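Notebook, bedroom set, 6 Nov 2019

Carrying on with the small-things task for Kada, picking up and sorting hair accessories on and around the tray. I was rather dreading this one after the trouble we had in July with the sewing box, but it's been a much happier job than I expected, and I find I quite like sitting there with a gripper in each hand, sorting away like somebody's aunt.

The count stands at 1608 good examples, out of the 2000 that Saha asked for. I've been doing them in batches of 20 and then stopping for a stretch, as my thumbs go stiff and the movements get lazy, and lazy movements are just what we don't want it to learn! Things get shuffled between batches, and I try to leave them as they fall — it's very tempting to tidy. 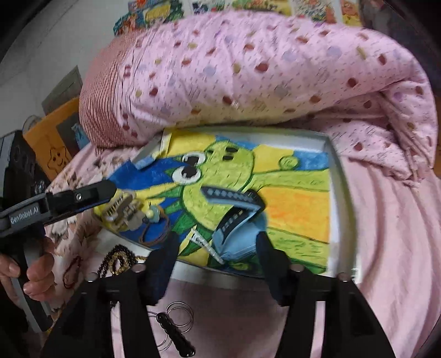

Thin, flat clips are still the slowest. Coming in low with the pads wide open and closing gently seems kinder than pinching from straight above, though I've kept plenty of both so there's some variety in the set. Anything with beads on a string wants patience. If it slips, I go back for it in the same take and mark it as a retry, which Stivar can filter out later if they'd sooner not have them.

Soft bedding gives under the tray when I press, so please don't swap it for a table halfway through, whoever takes over from me. We can do a table set afterwards under its own label.

Left to do: 2 batches with the curtains drawn, then copy everything over to the Goveck drive and check the takes open properly before wiping the cards. Spare finger pads are in the top drawer, under the tape.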